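Speaker notes – moving my mother out of the Murberg house
Library evening series, Thu 7 August

Opening. Say hi, thank Nives Ruggiero for setting up the room. Ask who has cleared out a parent's house (wait for hands, don't rush it!). Then tell them mine: 30 years in one place, and a basement I hadn't walked across since high school.

Start with the small stuff. I began with the photo albums, and that cost me a whole week – I sat on the floor and read postcards. Start with the bathroom cabinet. No one cries over cotton swabs.

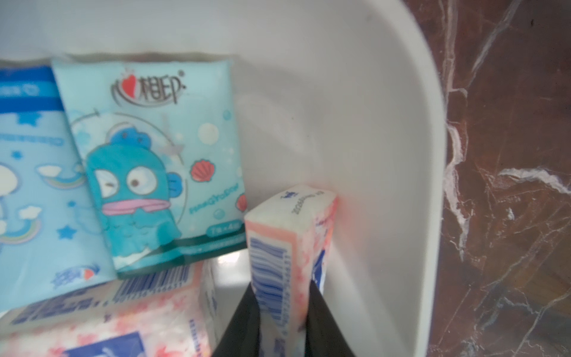
So by the second weekend I had a rhythm going. One room, one morning, lunch, stop. Mom got to veto anything before noon, and after noon the boxes were taped. She liked that rule a lot more than I thought she would.

Slow down here. Tell the piano story, but the short version. We asked 500 for it, dropped to 141, and in the end gave it to the church in Lostedora, who came with a horse trailer and four teenagers. 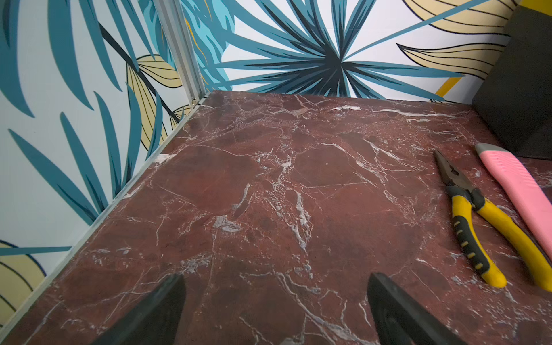 Part two: papers

We had 434 folders. I know because Mom had numbered them, bless her. Tax papers went in one box, house papers in another, and the letters we kept without sorting. If I run long, skip the bit about the warranty for the 1980s freezer.

Ask them to write down one person who knows where their own papers are. Give it a full minute, and drink some water.
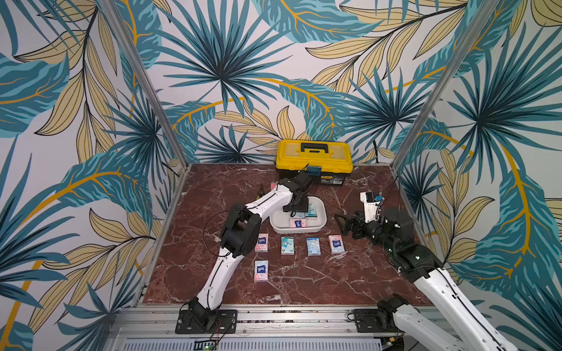
What if your brother or sister wants everything kept?
Let them take it home. My brother drove off with eleven lamps in June and brought nine back, and we never had to argue about a single one.

Part three: the last day. Keep out whatever you need for taking things apart and opening things up, and carry it in your own car. Ours went on the truck with the beds. We slept on couch cushions and ate soup out of mugs, and Mom says it was her favorite night of the whole move!

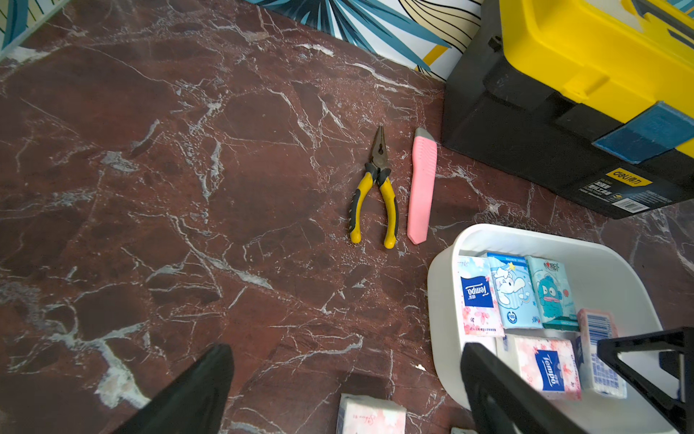
Pliers and a utility knife, with the toolbox close by.

Close with the phone call from Mom's new apartment, then questions. Handouts are on the table by the door.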